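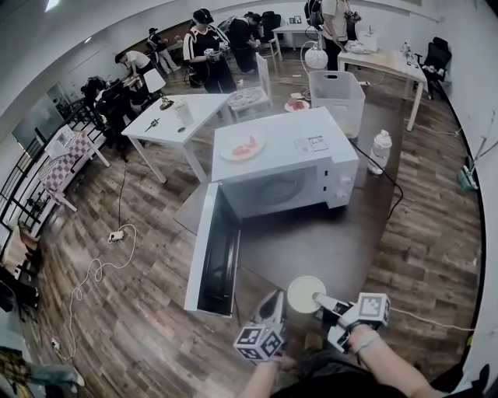 **Can I use the shared kitchen at Hamstead before my lease starts?**
No. Your key card works from noon on your move-in date.

**How do I book it for a group?**
Email Sandro Marras at the front office with the date and the number of guests. Groups get a 2-hour slot. The deposit is $393, returned by check within a week.

**Can I leave food in the fridge?**
Yes, with your name and unit number on it. Unlabeled food is thrown out on the first of the month.

**May I bring my own appliances?**
Small ones, up to 1000 watts. Space heaters are not allowed.

**Who do I call if the power trips?**
Mark Anthony Policarpio, day or night. His number is by the mailboxes. Please don't reset the breaker yourself.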